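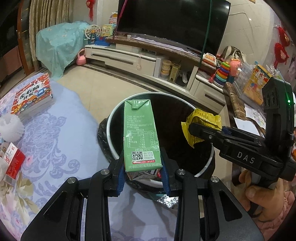 The bed in our front room gets used as a table more than it gets used as a bed. We moved to the apartment in Plikdale in April, and the room had to hold a bed, a TV and everything a small child wants within reach, so there was no space left for a coffee table. I kept meaning to find one. Meanwhile we sat on the bed, ate on the bed and read on the bed, and by late afternoon it was covered. I tried a few ways of dealing with this, and the one that stuck is to bring the trash bin over to the bed first, before touching anything. Ours is a plain round bin with a white rim and a black bag folded over the edge. With it right beside the lavender bedspread, a drink carton or a yellow snack wrapper goes straight down into it. I used to carry that stuff to the kitchen one or two pieces at a time, get distracted by the dishes, and come back much later to find the rest where I left it.

The whole job takes 15 minutes if I do it every day and most of an evening if I skip a few. I do it around five o'clock, before I start cooking. I've tried doing it after dinner and I'm too tired by then.

I go by type and don't work across the bed from one side to the other. Trash is first. That means wrappers, cartons, used tissues, and the foam nets that come on fruit. I saved those nets for a while. I had a bag of them in the closet and an idea that I would use them to pack glasses the next time we moved. The bag got big, I never packed a glass, and I threw all of it out in the spring. Now each one goes in the bin the day the fruit is unwrapped.

Boxes get checked before they go. I have thrown away a box with two good packets in the bottom of it, and I heard about that for some time. I shake it, look in it, and flatten it if it's empty. Flattened boxes take up so little room that I can go several extra days before changing the bag.
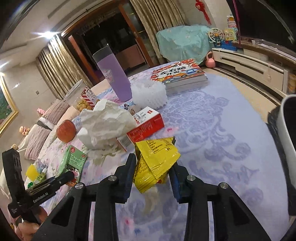
Snacks, books and the purple tumbler on the bed.

Food that's still good comes second. Fruit goes back to the bowl in the kitchen. An apple on a bed sheet is fine for an afternoon, but I have found one under a pillow a good while later and I don't recommend it. Puffed snacks live in a clear plastic jar, and moving them into jars was probably the best change I made. With a bag, everyone thinks there's plenty left. With a jar you can see the level, and there's a lid, so fewer of them end up in the bedding. I bought a set of jars from Gudeta, the housewares shop near the bus station, and I wash one whenever it's empty before filling it again.

Cups are third. The tumbler gets rinsed and stands upside down on the rack overnight. There is usually a cup over on the TV cabinet too, so I pick that up on the same trip.

Books and cards are last. The books go in a stack, biggest on the bottom, with the covers facing up so they can be picked out by someone who can't read the spines yet. I don't put them on a high shelf. When I did that I was asked to get them down again before I'd left the room. Loose cards go inside the front cover of whichever book is on top. This isn't where they belong, but they belong to a game whose box gave out ages ago, and inside the book I can at least find them.

Then I pull the bedspread off and shake it over the floor, not over the bin (I tried that, the crumbs go everywhere but in). The floor is tile and sweeps up in a minute. I was worried about tile being cold when we moved in, and it is cold, but after the carpet in our old place in Rimcombe I'd choose tile again.

The TV cabinet is the next thing I need to sort out. It's white with drawers and a wooden top, and the top collects papers. I have a rule that the papers get read when the cabinet gets dusted, which has mostly meant that neither happens. The lower shelf is better. The round containers are stacked there and I know what's in most of them. The cord hanging in front of the screen bothers me every time I sit down, and I've bought clips for it, which are in one of the drawers.

I did look at a small folding table from Skarnasel. It was 188 with delivery. I measured, and with it open you couldn't get between the bed and the cabinet without turning sideways. A tray with legs might work. I had one in the cart for 67 and took it out again, as I suspect it would only be one more thing on the bed. If anyone has used one with a child under six I'd like to hear how it went.

The other thing I want to sort out is puzzles. We were given one with 1,000 pieces and it can't go on the bed and it can't go on the floor. For now it's on top of the closet, still sealed.

Blog > Around the House > Tidying

About Archive Recipes Small Rooms Contact

3 comments

marblecake
We had a tray with legs. It tipped over twice in the first week and then it became the place where the laundry sat. I'd keep your money. A big flat baking sheet does the same job and doesn't wobble.

tilefloor_fan
Do you wash the bedspread weekly? Mine is a light color too and every drip of juice shows.

 Reply from author
 Weekly, sometimes twice. The pattern hides crumbs pretty well but it doesn't hide juice. Cold water right away gets most of it out.

June on the hill
Bin first is a good tip. I tried it in my son's room last night and only made one trip to the kitchen, with the cups.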